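Ticket 1789 - Bacs bleus, table de tri, site Stesstead
Ouvert par : Natália Danko
Priorité : moyenne
Statut : en attente fournisseur

Reprise du ticket, l'ancien était fermé par erreur. Problème : les bacs bleus livrés par Kanenex glissent sur le plateau clair dès qu'on pose quelque chose dedans. Pas tous. Surtout ceux du dernier carton.

Essayé :
- plateau nettoyé à l'alcool, séché au chiffon. Mieux le matin, pareil l'après midi
- bac retourné, fond essuyé. Rien
- bac poussé contre le rebord. Tient, mais on perd la place pour trier
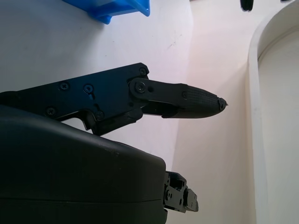
Patins adhésifs commandés chez Hassanpour, paquet de 200, reçu. Posés sur 3 bacs pour voir. Colle ok, mais hauteur inégale, ça boîte un peu. A refaire avec les fins.

Question de Clovham : est-ce que le plateau est de niveau ? Vérifié, presque 10 mm d'écart entre les deux bouts. Donc oui, ça joue. Pieds réglables à reprendre, clé introuvable, qq'un l'a ?

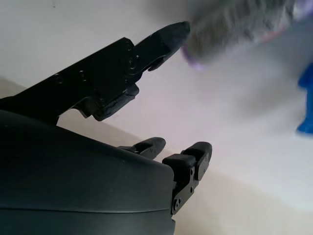

Dernière modification de la page : 29/3/26

Clé retrouvée (tiroir du bas). Pieds repris côté porte, reste l'autre côté. Les bacs sans patins bougent encore, moins. Ne pas remettre le tapis gris svp, il peluche et on en retrouve partout dans le tri.

Reste à faire : patins fins, relance Kanenex pour l'échange du carton, re-mesurer le niveau. Ticket laissé ouvert jusqu'à leur réponse.

N. D.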